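Tokiter Shared Workspace
Minutes of the kitchen and common room meeting
Thursday, 4:15 p.m., common room

Present: seven members, plus the building manager. Apologies from two.

1. Minutes of the last meeting
Agreed with one correction. The dishwasher filter is to be cleaned every two weeks, where the minutes said monthly.

2. Kitchen fund
The balance stands at $1,946. Coffee and milk came to $390 for the quarter, up on the last one. It was proposed that the monthly share stay the same until January and be looked at again then. Agreed.

3. Dishwasher
The Laaksonen repair service has replaced the door seal. There was still some water on the floor on Monday morning. The building manager will call them back and ask whether the visit is covered by the first invoice. Until then, please run the short program only.

4. Refrigerator
Unlabeled food will be thrown out on Friday afternoons. One member asked for the top shelf to be kept for lunches. No decision. Carry over.

5. Mugs and coasters
The old paper cups are used up and will not be reordered. Members felt there were too many odd mugs in the cupboard, many of them chipped. It was agreed to keep 12 for general use and box up the others. Personal mugs may stay on the hooks if they have a name on the bottom.

There was a longer discussion about rings on the table. The Flinby felt coasters stained and have been thrown away. The wooden ones have held up better, and members liked the raised rim. Two people found that a wide mug does not sit flat on them. One member thought the handles should face the person sitting down, but others did not want a rule on this.

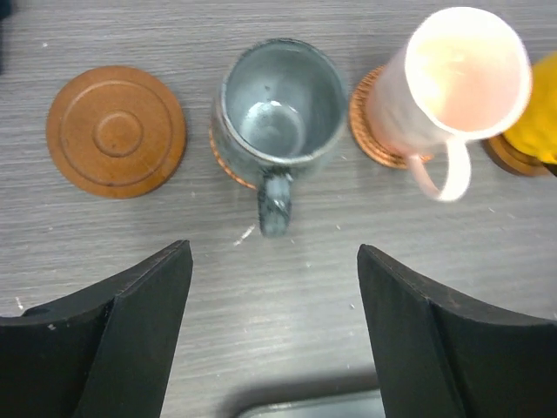 Agreed: coasters stay out on the table during the day and mugs go on them, including mugs with cold drinks. Whoever closes up wipes the table and puts the coasters in the drawer. They are not to go in the dishwasher.

A second set from Trendari was quoted at $55. Approved, to be paid from the kitchen fund. The order will go in with the next coffee delivery.

6. Cleaning rota
The rota runs out at the end of the month. A blank one is on the side of the refrigerator. Please fill in two slots each.

7. Other business
The window over the sink sticks. Building manager to look at it.
A request for a second kettle was turned down for lack of outlets.

The meeting closed at 5:05 p.m. Next meeting at the same time next month.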